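Chapter 3
Showing the Arm What to Do: Hand Guiding and Remote Control

2 comments
159 shares

3.1 Scope of the chapter

The previous chapter treated motion as something written down in advance: a list of positions, a speed for each, and a rule for moving between them. That method works well when parts arrive in the same place every time. It becomes slow and costly when they do not. This chapter deals with the other approach, in which a person carries out the task through the arm and the system records what was done. The record is called a demonstration. A set of demonstrations is later used to fit a control policy, the subject of Chapter 4.

Two ways of giving a demonstration are covered. In hand guiding, the operator takes hold of the arm and moves it directly, with the joint motors set to cancel the weight of the links and little else. In remote control, the operator moves a separate device and the arm follows. The device may be a smaller copy of the arm, a hand-held controller or a pair of gloves. Both methods produce the same basic record: joint angles, gripper opening and camera images, each stored with a time stamp.

3.2 The tabletop task

Most of the worked problems in this chapter use one type of task, known as pick and place. A small item is grasped, lifted, carried and set down on or in something else. The task is simple to state and easy to score, and it exposes most of the faults that a beginner will meet.

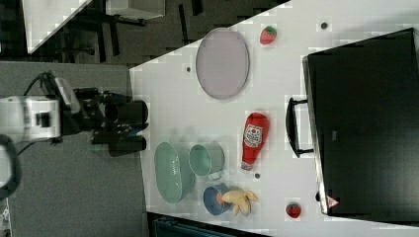
A task statement has to fix the start state, the end state and the limits of what may vary. "Put the fruit on the plate" is not sufficient. Which fruit is meant? If there are two of a kind, does either count, or are both required? May other items be moved on the way? These points should be settled in writing before the first recording. Operators who are left to decide for themselves will decide differently, and the differences will appear in the data as noise that no later step can remove.

The start state should be varied on purpose. A set in which the target always lies in one spot teaches the arm to visit that spot. The Imthorpe exercises at the end of this chapter use a layout sheet that gives a new arrangement for each trial, including which items are upright and which lie on their sides. An item lying down often needs a different approach angle from the same item standing up, and the two cases should be treated as separate conditions when results are reported.

3.3 Hand guiding

Hand guiding needs no extra hardware beyond the arm itself. The operator feels contact forces directly, so tasks that involve pressing, sliding or seating a part are easier to show well. Training is short.

There are three drawbacks. The operator's hands and forearms enter the camera images, and a policy fitted to such images may come to depend on them. The operator also stands close to the arm, which limits the speed and payload that can be used safely. Lastly, a two-arm task is hard to guide, as each arm needs at least one hand and often both.

A common remedy for the first problem is replay. The joint path is recorded by hand guiding without images, the items are put back in their start positions, and the arm repeats the path alone while the cameras run. Replay doubles the time per demonstration. It also fails if the items are not put back accurately, and a failed replay must be discarded even where the original motion was sound.

3.4 Remote control

In remote control the operator is outside the working area and the images show only the arm and the items. Images and joint data are taken in a single pass. For these reasons it is the usual choice where large numbers of demonstrations are needed.

The cost is a loss of feel. Unless the device feeds force back to the hand, the operator judges contact by eye. Delay between the device and the arm makes this harder. An operator will usually adapt to a small fixed delay – a varying one leads to a stop-and-start motion in which the hand waits for the arm to catch up. Pauses of this kind are recorded along with everything else. A policy fitted to them may learn to stop above the target and stay there.

The Grultov follower arrangement, used in the problems for this chapter, maps each joint of the leader arm to the matching joint of the follower. The mapping is easy to check and has no difficulty near singular positions. Its weakness is that the operator must accept the follower's joint limits, which can make some approach angles awkward. The alternative is to map only the position and direction of the gripper and let software solve for the joints, as in the Prukbridge controller described in Section 3.7.

3.5 Camera placement

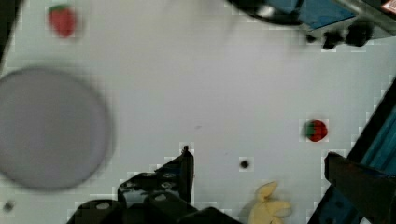 Camera placement decides what the policy is able to know. A fixed camera to one side gives the whole layout and keeps it in view throughout the motion, but the arm can hide the item at the moment of grasping. A camera at the wrist moves with the gripper and shows the space between the fingers. Its weakness is the narrow and shifting field: with the banana between the fingers at the bottom of the view, the plate to the left is already partly lost at the border. If the plate is the place where the item must be set down, the policy has to find it from the fixed camera or bring it back into view by moving. Focus matters too, and a plate that appears only as a soft disc gives a poor estimate of where its rim lies.

The two kinds of camera are therefore normally used together. Their time stamps must come from one clock. An error of a few images between them is hard to see on playback and can spoil a grasp.

3.6 Accepting and rejecting demonstrations

Each demonstration should be checked soon after it is recorded. The Zeleke set, used in Problem 3.2, contains 277 demonstrations by two operators and is supplied with its rejection log. Students should read the log before opening the data. The following are normally grounds for rejection:

– the end state does not meet the written task statement;
– an item outside the task was moved and the statement does not allow it;
– images are missing from either camera;
– the recording starts after the arm has begun to move.

A clumsy but successful demonstration is a harder case. A second attempt at a grasp shows how to recover from a miss, and some of these should be kept. They should be marked as such in the record, so that they can be left out of a fit and the effect measured.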